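Utosar Scorekeeper for Amateur Leagues
User Guide, Section 6: Setting Up Your Season and Running a Game Night

Welcome back! If you have made it through Section 5, your league has a name, a logo and at least one administrator, and you are ready for the part most people enjoy, where the teams go in and the season starts to look like a season. Pour yourself something warm and set aside an evening for it. You can stop after any step and come back later, as Utosar saves your work each time you press Next.

We will use a small hockey league as we go along, with teams from Bornovwood, Meesuk and Plekville, but everything works the same way for floorball, ringette and box lacrosse.

6.1 Before you begin

Have your team lists handy, along with your rink schedule and the name of your league's rule set. If your rink hands out ice time on paper (many still do, bless them), copy it into a spreadsheet first. Typing it in one slot at a time will work, but you will be at it a good long while.

Note: A standard account holds up to 237 players, counting spares and goalies. A club account holds up to 3000. Players you have archived do not count toward either limit.

6.2 Entering your teams

1. Open the League menu and choose Teams, then Add Team.

2. Type the team name just as you would like it to show on the public scoreboard. Capital letters are kept the way you type them, so "MEESUK" will shout at everybody all winter long.

3. Pick a home color and an away color. If two teams share a home color, Utosar puts the visiting team in its away color on the schedule and sends both team managers a reminder the day before.

4. Add your players, either by hand or by choosing Import List. Sweater numbers may be left blank for now. You will be asked for them again before the first game is opened.

5. Press Save Team, and repeat for each of the others. You need an even number of teams for a balanced schedule. With an odd number, one team sits out each round and the program marks it as a bye.

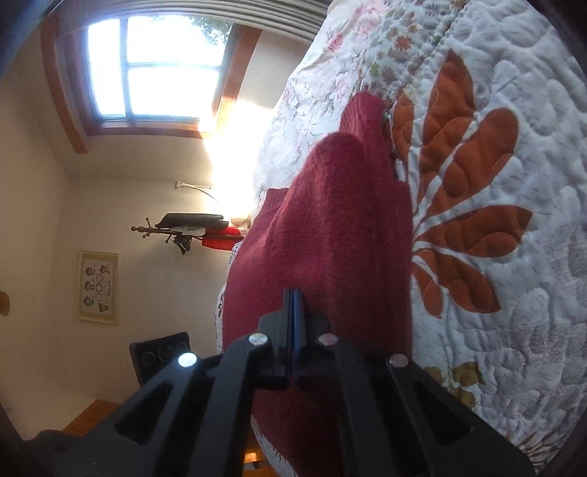
6.3 Building the schedule

1. Choose Schedule, then New Season. Enter your first and last playing dates.

2. Load your ice times. Each one needs a date, a start time and a rink.

3. Set the number of rounds. The program starts you off at 8, a comfortable length for a league that begins in the fall and would like to be into its playoffs by February.

4. Press Draft. Look the draft over slowly, and drag any game you don't like to an open slot.

5. When you are happy with it, press Publish.

Caution: Publishing sends a message to every player with an email address on file. Moving a game after that sends another one. Please do your fiddling while the schedule is still a draft.

6.4 Opening a game

1. On game night, sign in at the scorer's table and tap the game you want.

2. Check both lineups with the team managers, and mark the starting goalies.

3. Tap Start Period when the puck drops. Goals, assists and penalties each have their own large button, made big enough to hit with gloves on.

4. If you make a mistake, tap Undo. It goes back as far as the start of the current period. Anything earlier can be fixed from the Game Report screen once the game is over.

Note: Lost your connection? Keep right on scoring. The tablet holds on to everything and sends it along when the signal returns. Leave the app open until the small cloud in the corner turns green.

Overtime and shootout settings are covered in Section 7.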